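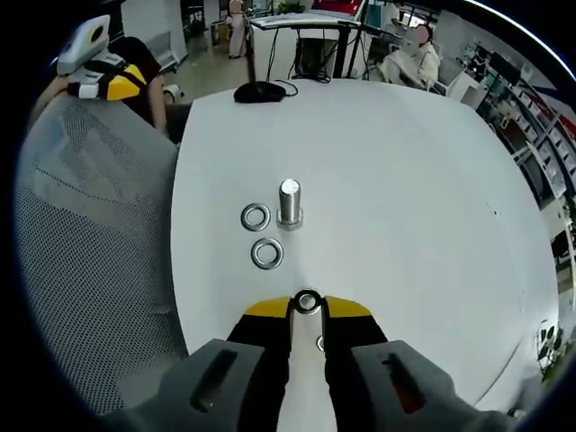
Hex bolt standing on its head, washers beside it.

December 4, 2023. Fosham mortar, bench notes.

Bore is clear at last. Ratih Halim got the plug out after lunch: concrete, bottle glass and a wad of newspaper too far gone to read. The town paper once swore there was a live shell in there. We X-rayed it in March on the strength of that and got a very nice picture of concrete.
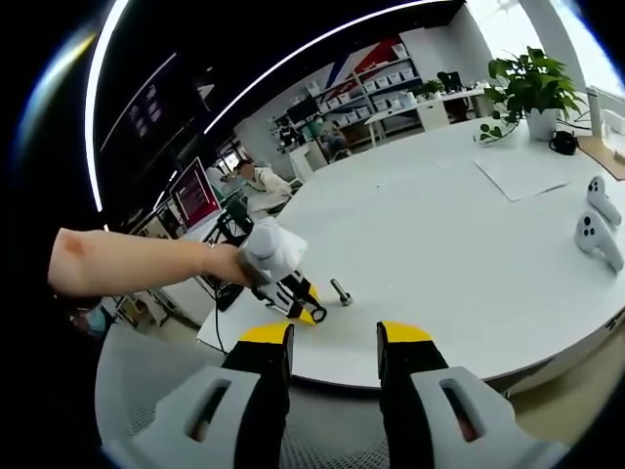 Round table, gripper in hand.

Weight stamp on the left trunnion reads 20-something hundredweight, second figure under paint. The Noritley catalog gives 2,000 pounds flat, which I take to mean a man looked at it and felt tired. Will strip that face with solvent gel. No wire brushes, whatever the Endanberg crew did to theirs.
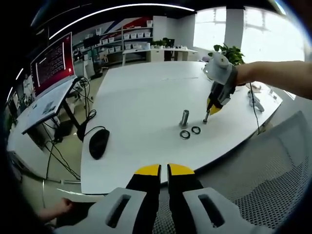
Metal cylinder and two O-rings.

Foundry number is 77, or 17 with ambitions. Shazia Shaikh took a rubbing and says 77. I say wait for better light. She has written 77 on the file folder in ink.
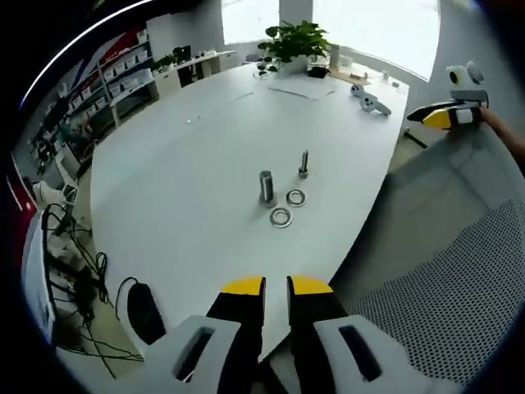 The carriage is a different headache. It was cast for the park, decades after the war, and the cheek plates hang on iron bolts that have rusted nearly through. Sial wants them replaced with matching iron. I'd go stainless and isolate it. For the mock-up we need something like the pieces on the white table, the slender bolt standing on its head by the short thick cylinder with the flat washers in front, only a good deal bigger. Drawings to Sial once Ratih has measured the holes, none of which are round anymore.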